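Stirovach
July 23, 2018

Workstation strip-down, notes as I go. Dual-bank board, single socket, bought as a pallet lot through Lustberg. They list it as "untested, complete." We'll see about the second word.

2/ Paperwork says 2,527 power-on hours. I don't put much weight on that number. It comes from the drive, and drives get swapped.

3/ Order I use for these towers: side panel, drives, expansion cards, heatsink, processor, memory. Power supply stays in until the board is ready to lift. It adds weight to the bottom edge and the case sits steadier on its side.

4/ Heatsink screws: go diagonally, two turns each, then repeat. If you fully back out one corner first, the other three load up and the last one binds. On older paste, twist a few degrees before you lift. A straight pull can take the processor out with the lever still closed.

5/ Memory: both latches down, then straight up. Label by slot if you plan to retest. I use masking tape and a pencil. Marker bleeds and you end up reading an 8 as a 3.
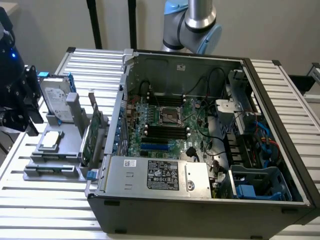
6/ Bhatt replied asking whether the retention frame should be closed again once the chip is out, and adding that a blank plastic cap beats a closed frame every time.

7/ Agreed on the cap. Contacts in an open socket bend if you look at them wrong, and a sleeve cuff is enough. I buy caps by the bag, 100 to a bag, and have yet to regret it. Cap goes on before any cable work.

8/ Cables next. Data cables first, pull by the connector body. The ones with a metal clip need the clip pressed flat, and if you feel resistance you haven't pressed it far enough. Board power last. Squeeze the latch, rock it along the long axis, don't pry with a screwdriver.

9/ Blue plastic means "touch point" on a lot of workstation cases. Latches, tabs, drive cages. If a part won't move, look for the blue bit before you look for a screw. I have broken two drive carriers by ignoring this.

10/ Sorting: screws go in a tray by stage, one compartment per step in post 3. Case screws and drive screws look alike and have different threads. Forcing one into the other ruins the drive side.

11/ Weights for the log, in grams. Heatsink with fan: 642. Drive in its carrier: 900. Gurnomik's spreadsheet has a column for this and it makes shipping quotes much less of a guess.

12/ Still to do: blow out the power supply, check the board under a lamp for swollen capacitors, read the socket contacts at a low angle. Results in a separate thread once the board has been on the bench supply overnight.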